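Getura opens its practice kitchen to small robotics teams

The simulation service gives developers a gripper, a worktop and a long list of things to pick up. We spoke to the product lead about what customers get for their money.
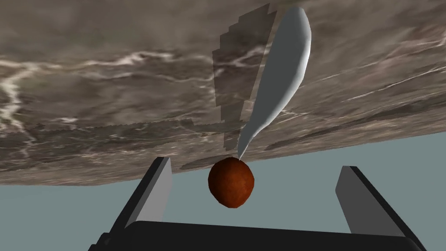

What it does

Getura is sold by Laitinen, a small software firm that used to write control code for packaging lines. Customers rent time on a simulated gripper and try out their picking routines before they run them on a real arm. The standard library has 606 objects, and the worktops come in wood, steel and marble finishes.

"Most of our customers have one robot and a queue of people waiting to use it," the product lead says. "If you can do your first 3000 attempts on a screen, you book the arm for an afternoon and not for a month."

The view most people work in is the one from the wrist, looking out between the two fingers. It took some persuading to make it the default. Early users asked for a fixed camera at the side of the table, which is easier to read.

"The side view is nicer for us, but the arm hasn't got a side view. It has what's between its fingers. When the wrist tilts, the whole worktop tilts with it, and people find that odd for the first day or so."

Round things

Balls are among the most used items in the library. The lead puts this down to how quickly they show up a bad approach.

"A box forgives you. With a ball, if one finger gets there first, it's off. We had a customer who was sure their code was fine, and then they tried spheres."

Shadows can be switched on or off. They are drawn at a low resolution, and at close range the edges go blocky. A sharper setting is on the list, though the lead is in no hurry.

"It would look better in a brochure. It also slows everything down, and a customer running 160 sessions overnight would rather have the speed."

Cost and support

A licence covers up to 6 users. Extra objects are sold in packs, and customers can load their own shapes if they have the files. Support is by email, with a call on Wednesday mornings for anyone who wants one.

The main rival is Ivum, from Sullex, which has a bigger library and better graphics. The lead doesn't argue with that.

"They're good. They're also set up for large companies. Ours installs on an ordinary desktop — you can be closing the fingers on something before lunch."

Cloth and other soft items are still missing from Getura. Work on them started in December, and the lead won't give a release date.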